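Frequently asked questions about the Grovent picking data

What is Grovent?
Grovent is a collection of recorded picking attempts. We gather it in our laboratory in Dotville, and the learning team in Clundine uses it for training. The first part contains 466 sessions. The second part is being recorded since September.

What does one session contain?
A session is 60 attempts with the same set of objects. For each attempt we save the camera view before the arm moves, the position chosen for the gripper, and the result. The objects are not put in order between attempts. They stay as the last attempt left them.

Who decides where the arm should grip?
In the first sessions it was a person. Now the learning system makes its own choice in most attempts, and in the others the place is chosen at random. We keep the random ones on purpose, so that the system also sees places it would not try by itself.

Do you delete the failed attempts?
No. A failure is as useful for the training as a success, if the label is correct. We remove only the attempts where the recording itself is damaged, for example when the camera stopped.

How do you know that the grip was successful?
The arm lifts the object and holds it for three seconds. If it is still in the gripper after this time, the attempt is marked as a success. Kristine Dimaculangan checks a part of the labels by eye and corrects them where it is necessary. Please write to her if you find a wrong one.

How long does one attempt take?
Roughly 10 seconds when everything goes well. Long thin objects near the wall can take more, as the arm must come down slowly there.

Which objects do you use?
Ordinary things from the house and the office, for example a spoon, a fork, a toothbrush, a paintbrush or a marker. We like to mix shiny and dull surfaces, and we let the objects lie close to the walls and against each other, which makes the choice of grip more difficult. The bin is metal with sloping sides, and we fix it with a clamp at the edge. If it moves even a little, the positions in the recording are no longer right. 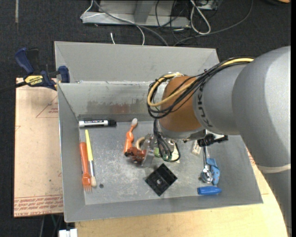 Can I send my own objects?
Yes, but please ask before you post them. They should be light, without sharp edges, and you should not need them back. Write "Esposito set" on the parcel, this is our name for the objects which come from outside.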